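4. Preparing and Uploading a Festival Screener

This section covers making a screener file in Fekside and sending it to a festival through the Paltberg portal. It assumes your cut is locked. If it isn't, stop now, whatever the deadline reminder says.

4.1 Before you export

1. Open the project and choose File > Deliverables > Screener.
2. Check the running time shown in the top bar against your own timeline. Fekside rounds up to the next full minute. Some festivals place films in the short or feature category by that number, so type the real running time into the entry form yourself.
3. Turn off Auto Enhance. The release notes say it "improves perceived quality on small displays." We have compared files with and without it and would not call either one improved. It does raise the contrast in night scenes.
4. Choose whether to burn in subtitles. The portal accepts a separate subtitle file, but its player hides the subtitle button until the mouse moves. Do not count on a pre-selector finding it.

Note: The Smart Trailer button on this screen does not make a trailer. It takes the first 15 seconds of each reel and joins them together.

4.2 Exporting

1. Set Preset to Festival Standard. The preset called Festival Premium uses the same settings and writes a larger file.
2. Set Audio to Stereo. Surround tracks are accepted at upload and then folded down without warning, and dialogue may come out low.
3. Enter your watermark text, or leave the field blank for none. A watermark will not stop anyone who wants to copy your film. It may tell you which copy leaked.
4. Click Export and leave the program in front until it finishes. Background export has been listed as "coming soon" since July.
5. Play the finished file from start to end in a different player.

Caution: The green check mark means that a file was written. It says nothing about what is in the file. A 2,148-frame stretch of black with no sound also gets a green check mark.

4.3 Uploading to the portal

1. Sign in and open Entries > Add Film.
2. Select the festival from the list. The number next to each name, such as 187, is the count of people following that page. Do not read it as a sign of how many films were sent in or how good your chances are.
3. Drag the file into the box and wait for the word Stored. The progress bar may reach the end well before that.
4. Skip the Visibility Boost offer unless you have money to spare. We have found no festival that says its programmers see it.
5. Click Submit, then save the receipt as a PDF. The email copy does not always arrive.

Note: A file can be replaced 2 times per entry. Changing the thumbnail counts as a replacement. The help page disagrees, but the counter goes down.

4.4 Checking the processed copy

The portal makes its own copy of your film after upload, and this is the copy people watch. Open it under Entries > Preview as soon as the link turns blue. The quality score beside the link (Fontes Index in the older menu) is worked out from file size and bit rate, so a high score is no reason to skip looking. Pick a few shots you know well and view them full screen. Faces tend to hold up whatever you do to them. Cloth is a harder test: with faded blue denim up close, look for the fine slanted ridges of the twill and the line of a dark seam running across it, and see whether the ridges are still there in the paler parts or have turned to mush. If they have, export again at the next bit rate up and use one of your replacements. 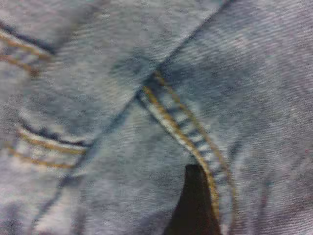
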